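Grokberg Airport Shuttle - review

I took the 27 from the terminal at Foltitz out to Pillay in June, and what a nice little service! I booked through Tutico the night before and had my ticket in seconds.
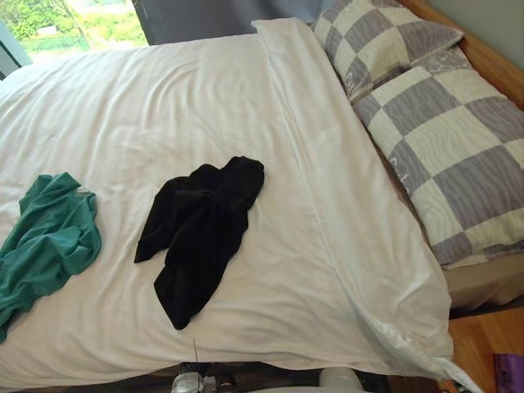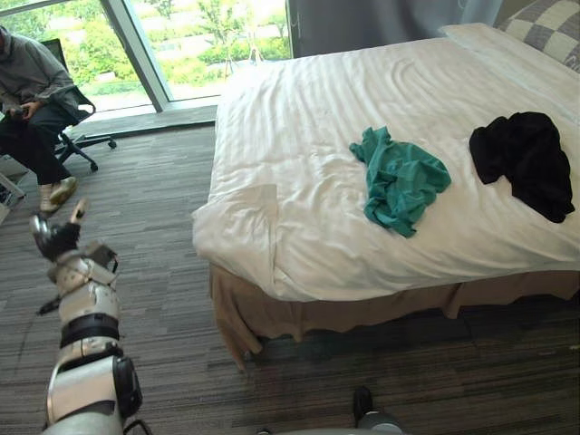

The driver was waiting right outside arrivals, bags went underneath, and we left on time at 6:40 in the morning. Seats are roomy, with a plug at every pair. The fare was 68 one way - a taxi wanted over 800, so easy choice. Only gripe: the wifi drops once you're past the toll road. I'd ride it again tomorrow!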